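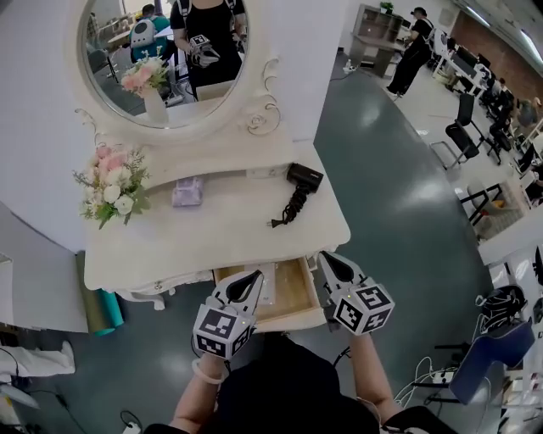

Ticket: Vanity table drawer sticks and will not close flush
Site: Prundmont, second floor room
Item: White vanity with oval mirror
Product line: Podura
Priority: Low
Status: Closed, one follow-up open

Reported problem

The drawer under the tabletop opens with a hard pull and stops short when pushed back in. The drawer front stays out past the apron by the width of a finger. It has been like this for two weeks and is worse in the afternoon. There is one flat white card or sheet of paper in the drawer, so weight is not the problem. The knob is on the left section, and pulling from there makes the drawer go in crooked.

Please advise if we can fix this ourselves or if the table has to go back to Climville.

Reply 1, Climville furniture desk

Do not send it back yet. The table weighs more than it looks and the mirror has to come off first. Please check the following and write back.

1. Clear the tabletop. Hair dryer, flowers and the purple box all go somewhere else while you work.
2. Unplug the power strip at the wall and check where its cord goes. On this model a cord that drops behind the back ledge can hang into the drawer space.
3. Pull the drawer out as far as it goes, lift the front and take it all the way out. Look at both runners with a flashlight.
4. Measure the gap between drawer side and runner, left and right.

Update, Prundmont

Power strip cord was fine. It runs down the back and does not touch anything. Drawer came out on the second try. Left runner is clean. Right runner has a screw head standing up 2 mm at the rear, and there is a scrape on the drawer side that lines up with it. Gap is even on both sides at the front. At the back the right side is tight.

Reply 2, Climville furniture desk

The screw is the cause. Turn it in by hand with a Phillips screwdriver. No power driver, the wood behind it is thin. If it spins without biting, take it out and use the next size up, 17 mm long and no longer or it will come through. Sand the scraped spot lightly, wipe off the dust, and rub plain candle wax on both runners.

Update, Prundmont

Original screw did not bite. Replaced with a 17 mm one from the Gazi hardware kit and it holds. Sanded and waxed. Drawer now closes flush. Opened and closed it some 20 times, pulling from the knob only, and it caught once near the start.

The knob itself is a little loose. Tightened from inside the drawer but it turns again after a day.

Reply 3, Climville furniture desk

Put a thin washer behind the screw head on the inside. We will mail two. Leave the drawer in use. Wax again in March or sooner if it starts to drag.

Closing the drawer item. Knob stays open until the washers are in.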